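I've been putting off writing this up for ages, but after the third message asking how I papered the inside of our bathroom cupboard (and why it hasn't all fallen off yet), fine, you win! It's an easy job for a wet afternoon, it uses up leftover rolls, and you don't need to be any good at wallpapering. I'm certainly not.

## What you'll need

- One roll of paper, or a big offcut
- Ready-mixed paste (I used a tub of Mogensen, any all-purpose one is fine)
- A paste brush and a soft, dry brush for smoothing
- A craft knife with new blades
- A tape measure, a pencil and a metal ruler
- Sugar soap and a sponge
- Clear matt varnish, if the cupboard lives anywhere steamy

Go for the biggest, busiest pattern you can stand. I know people say small spaces want small prints, but a tiny sprig looks like graph paper once it's on three walls, and every wonky join shows. Great big flowers hide a multitude of sins. Mine was a Ceder roll from the clearance bin and I had enough left to do a drawer as well.

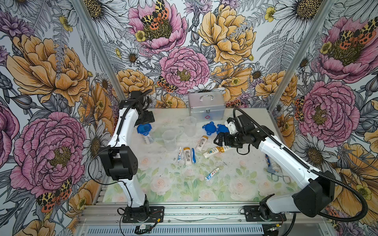
*Large botanical print on three sides, with pale roses underneath.*

## Getting it ready

Empty the cupboard and take the shelves out if they'll come. Mine were a Lakano unit and just lifted off their pegs, but my mum's are glued in and we had to work round them, which took twice as long and involved some language.

Wash everything down with sugar soap, then rinse and leave it to dry overnight. If the inside is shiny, give it a light sand. I skipped this the first time, and by February the back panel was peeling off in one lovely neat sheet.

## Measuring and cutting

Measure the back first, then the sides. Cupboards are never square, so measure the width at the top and at the bottom and go with the bigger number. Add 2 cm all the way round for trimming later.

Before you cut anything, hold the paper up and decide where the big blooms should land. I like one roughly at eye level on the back and I let the sides do what they please. Do check which way is up, though! I have a side panel with its daisies growing downwards, and it's staying that way.

## Pasting

Do the back panel first. Brush the paste on, fold the paper loosely in on itself, pasted side to pasted side, and leave it for however long the label says (mine said 3 minutes). Then open out the top half, line it up, and smooth from the middle outwards.

Let it wrap round onto the sides by a centimetre or so. Then hang the sides over that, trimmed right into the corner, and you won't get a nasty gap if the paper shrinks as it dries.

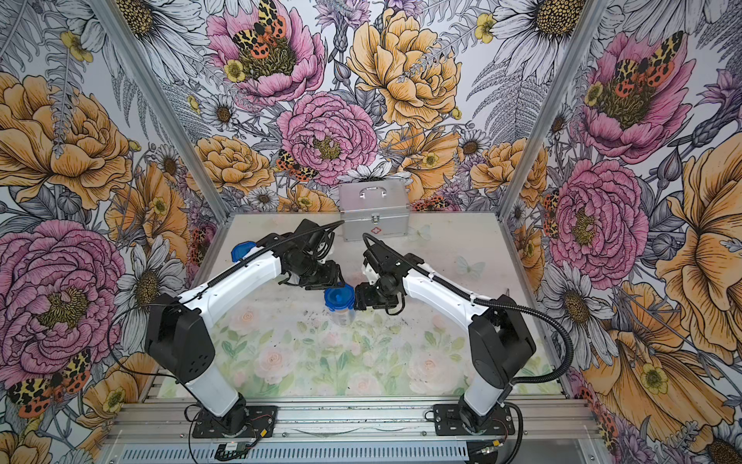 Trim once it's had a while to go off a bit. If the paper drags or tears under the knife, either it's still too wet or your blade's had it, so change the blade first and see. I got through far more of them than I'd like to admit, and it was still cheaper than ruining a panel.

For the base, something paler than the walls is nice. You can find your tweezers on it, for one thing. I cut mine as a loose liner and didn't paste it at all, so when the shampoo leaks I can whip it out and do another.

## Varnish, or not?

In a bedroom I wouldn't bother. In a bathroom, put on two thin coats of matt varnish and leave plenty of time between them. Test it on a scrap first, as some inks run. Then leave the doors open for a day or so before you put anything back, or everything you own will smell of it.

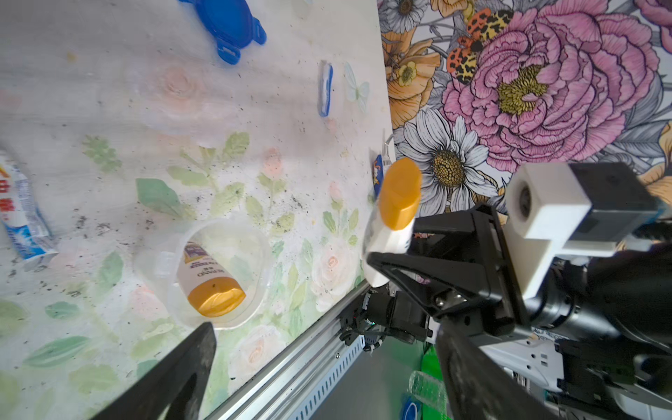
Aksel Oddsson wrote in to say that he skipped the varnish and used sticky-backed clear film over the base, and that it wipes clean with a damp cloth, although getting the bubbles out nearly finished him off. I might try that on the next liner. If you've done it over a pasted panel as well, let me know whether the edges stayed down, because I've still got that drawer to do.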